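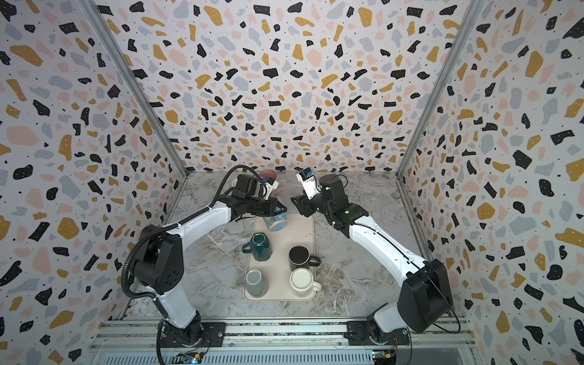 Week 3 of Setting Up a Home Kitchen is given over to mugs, and I make no apology for spending a whole evening on them, as they are the thing most of us handle first in the morning and last at night. Mugs are awkward to store well, and the trouble nearly always starts with the handles. Look at the beige tray and you'll see what I mean: the black mug and the cream-white one both have their handles sticking out past the edge on the right, and that's just where a sleeve will catch when you carry a tray through a doorway. The dark teal one is upside down with its handle toward the left, while the black, cream and pale gray-green ones stand open side up, so we have both camps of the great mug argument sharing one tray, and I'd like you to have an opinion on it by the end of the evening.

Up or down?

My grandmother in Pendesstead kept every cup she owned rim down, and I did the same for years without giving it a thought. It keeps dust out of a mug that only gets used at Christmas, and on an open shelf I would still do it. Inside a closed cupboard I have come around to rim up. The rim is the thinnest part of most mugs and it's the part your mouth touches, so I like to keep it off the shelf. If you do store them rim down, dry them properly first – a damp mug turned over on a solid shelf will smell stale by the weekend.

Using a tray

A tray with a raised rim makes a very good drawer or shelf insert. You can lift the whole lot out to wipe underneath, and the rim stops the outside mugs from wandering. Put the widest mugs down first and fit the smaller ones around them. Turn handles inward, or point them along the tray, and leave yourself room for a finger between neighbors. Please don't lay a mug on its side to squeeze in one more. It will roll, and it will find the one with the chip in it and make the chip bigger.

Stacking

Only stack mugs that were made to stack, two high at the most. Rafferty Kowalczyk will bring his Dradeck set next week so that you can feel how the foot of one sits in the mouth of the next.

To do before we meet again

Empty your mug shelf onto the table. Wash and dry everything, even the ones at the back. Put back the mugs you have used since May, and set the others aside in a box for now (we'll talk about the box in Week 4, so don't give anything away yet!). Bring one mug you can't decide about.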